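Lasance Watershed Monitoring, Quarterly Progress Report to the Negash Fund
Reporting period ending September

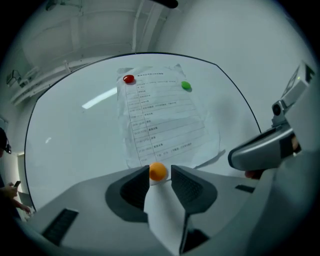 Sampling continued at all 8 stations on the Plenaten and its two side streams. The lab received 522 water samples this quarter, bringing the project total to 1587. Nitrate and turbidity results are complete. Phosphorus results for the three lower stations are pending a repeat calibration.

The logger at Station 5 stopped recording after high water and was replaced. The gap was left unfilled in the dataset.

Streambank planting reached 1076 stems. Survival will be checked in spring before any replanting is ordered.

Spending is within budget except for courier costs, which exceed the line because of the added storm samples. We request approval to move unspent field travel money to cover the difference.

Next quarter: finish phosphorus analysis, service the remaining loggers, submit draft load estimates.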